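The arm vendors had all gone home by the time we sat down, and the engineer who runs gripper trials at Trellden was still annoyed about the second one.

"He told me the fingers would adapt to anything," she said. "I asked him what anything meant and he said fruit. They always bring fruit."

Trellden buys robot hardware, tests it for clients who are thinking of buying it, and writes reports that the clients sometimes don't enjoy. The engineer agreed to talk on the condition that I leave her name out, because she still has to get demo units from these people. We met on Tue 4 February in the break room, which has one good chair. She took it.

Her current job is a comparison of three two-finger grippers meant for household chores. One comes from Wodarach, one from Tremevholm, and the third is a linkage design she calls the Mac an tSaoi hand, after the workshop that machines it. All three have soft pads and all three are sold with a handheld version, so that a person can carry the gripper around and do the task by hand while a camera records from close to the fingers. The recordings are then used to train the arm.

I asked whether that last part works. She made a face.

"It works for what you recorded. Past that I'd like to see it. I have a slide deck here that says a robot can learn a chore from 15 demonstrations. Fine. Which chore? In whose kitchen? With the blinds up or down? I ran 365 demonstrations on the Wodarach before I would let it near a client, and I still wouldn't say it had learned the thing. It had learned my table."

The Wodarach is the most expensive of the three and the one she likes least. Its grip force reading drifts over a long day, and the controller restarts if you unplug the camera while it is running. She reported the restart in December. The reply thanked her for her interest in the product.

"The hardware is okay," she said. "The pads are good, they don't get shiny. But you're paying for the software, and the software is where it falls down. I had to write my own logger to find out what the force sensor was doing. Why am I writing a logger for something that costs that much?"

The Tremevholm she called honest and slow. It opens wide, closes at one speed, and has no force sensing at all, which the sales sheet describes as simplicity. She has had it longest and has replaced one cable. For boxes and bottles it did as well as the Wodarach in her runs. For anything thin it was hopeless, because the pads meet slightly high and leave a gap at the tips.

"You can shim it. I shimmed it. Then the shim came off in the middle of a session and I found it in my shoe."

That left the Mac an tSaoi hand, and I expected her to name it the winner. She wouldn't. It has the best tips, she said, and can get under the edge of a sheet of paper. It also came with no manual. The pivots loosen with use, and she now checks every screw before she starts in the morning and again after lunch. Out of 2,410 logged grasps across all three devices, the ones she trusts least are from the afternoons before she started doing that. She threw 115 of them away.

I said that sounded like careful work.

"It sounds like wasted afternoons," she said. "And I only know about the loose screws because I happened to touch one. What else is loose that I haven't touched?"

Her real complaint is about how grippers get compared in the first place. Most published tables use rigid objects on a bare surface: blocks, cans, a mug if they are feeling brave. Homes have very few blocks in them. They have bedding, trash, clothes on hooks, cords on the floor, and people's feet in the way. She has been pushing to score the devices only on tasks done in rooms that somebody lives in, with daylight coming in from the side. Clients tend to push back, since the numbers come out worse for every product on the list.
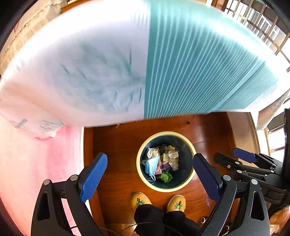
"Cloth is where they all start lying to you," she went on. "You close on a piece of cloth and the width reading says you've got it. Maybe you have one layer. Maybe you have two, and you wanted one. The reading is the same. Then the cloth swings up across the camera and for a second or two the model is blind, and people just trim that part out of the data. I leave it in. The robot is going to see it too."

She feels much the same about wide-angle lenses. All three handheld kits use one, and she accepts that you need the view. But straight lines bend near the edge, bright windows wash out the exposure, and each company calibrates in its own way. Moving a model trained on one kit over to another was sold to her as a single afternoon. She is in her third week of it.

So which would she buy with her own money?

"For my house? None of them. I have hands." She thought about it some more. "For the lab, the Tremevholm for boxes and the Mac an tSaoi for soft stuff, if they send me a torque spec for those pivots. I've asked twice. I'd give the Wodarach back, but keep the pads."

Her report goes out once the cross-kit runs are done. She expects at least one of the companies to quote a single sentence from it — the nice one — and she has been going through the draft looking for nice sentences to take out.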